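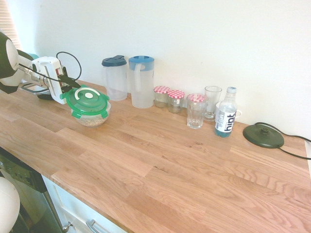
Visit Report: The Former Border Post at Varnon

18/11/2019 | Nesma Filali

Members of the Hastent Historical Society visited the former border post at Varnon in September. The site was closed to the public for decades and is now managed by the Odoi Foundation, which admits groups of no more than 12 by written request.

The tour began in the guardhouse, where the duty logs are kept. The earliest volume contains 2759 entries, most of them recording farm carts and their loads. Our guide then led the group along the patrol path to marker stone 1007, the last one still standing in its original position. The path is uneven and sturdy shoes are required.

The upper floor of the customs hall was closed for roof repairs. Members who wish to see the photograph collection held there should wait until the work is complete. The ground floor display on the night crossings was open, and the group spent 60 minutes there.

The Society thanks the Foundation for its courtesy. Requests to join the next visit may be sent to the Hastent office.

12 shares | 2 comments

Recent Posts
Letters from the Driltance Garrison
Reading Old Survey Maps
The Odoi Ferry and Its Passengers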